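**Wood grain** is the pattern made by the fibres and growth rings of a tree once its timber has been cut, and few natural materials offer so much variety for so little effort! Every board is a slice through years of weather.

## How it forms

In temperate climates a tree usually adds a pale, fast-grown layer in spring and a darker, denser one later in the season. Saw the log straight through and the rings show up as arches and waves, often called cathedral grain. Saw it so the rings meet the face at a steep angle and you get tight, parallel lines, a cut known as quartersawn.

## Figure and colour

Figure is the term for anything beyond the basic pattern: curl, quilt, bird's eye, ribbon. Maple is a wonderful source of it, and a single bird's eye log can keep furniture makers talking for weeks. At the Dunmont mill, the sample library holds 221 boards, sorted by figure and not by species (a marvellous way to browse).

## In furniture

Tabletops show grain at its best, with wavy and straight stretches often sharing one surface. 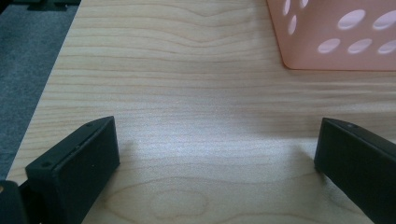
Rhea Pangilinan holds that grain direction should be settled before a single joint is marked, and that running it along the length of a top is still the soundest habit a beginner can pick up. Virgilio Navarro prefers to let the boldest figure choose its own place.

## See also

- Growth ring
- Quarter sawing
- Veneer matching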